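Runder Tisch Drikeo, weiß, nach 7 Monaten

Ich habe den Drikeo für unser Gemeinschaftsbüro gekauft, weil wir einen Tisch brauchten, an dem man von allen Seiten arbeiten kann. Wir sortieren dort Kleidung für einen kleinen Tauschladen, trinken Kaffee und machen manchmal auch Besprechungen.

Der Aufbau dauerte fast 2 Stunden, zu zweit mit meinem Kollegen Vasilică Neagu. Die Anleitung ist klein gedruckt, aber verständlich. Eine Schraube passte am Anfang nicht gut, der Händler Zonder hat mir ohne Diskussion eine neue geschickt.

Die Platte gefällt mir sehr. Sie ist glatt, der Stoff bleibt nirgends hängen, und man kann ein T-Shirt mit der Hand schön flach streichen. Der Nachteil vom Glanz: Am Nachmittag spiegelt das Licht, und dunkle Fusseln sieht man sofort. Ich wische jeden Abend mit einem feuchten Tuch, das genügt.

Beim Falten liegen oft mehrere Sachen übereinander, zum Beispiel Hosen unter einem T-Shirt, und trotzdem bleibt noch Platz frei.
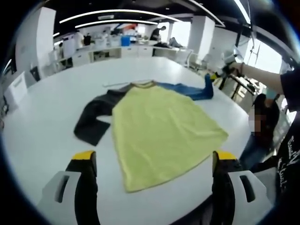 Für lange Mäntel ist die runde Form weniger praktisch, die Ärmel hängen dann über die Kante. Mit einem eckigen Tisch wäre das einfacher, aber an den Ecken habe ich mich früher immer gestoßen – das vermisse ich nicht.

Ein bisschen wackelt er, wenn sich jemand stark aufstützt. Bezahlt habe ich 200 Euro, dafür ist er in Ordnung. Ich gebe 4 von 5 Sternen.

Grigore Mocanu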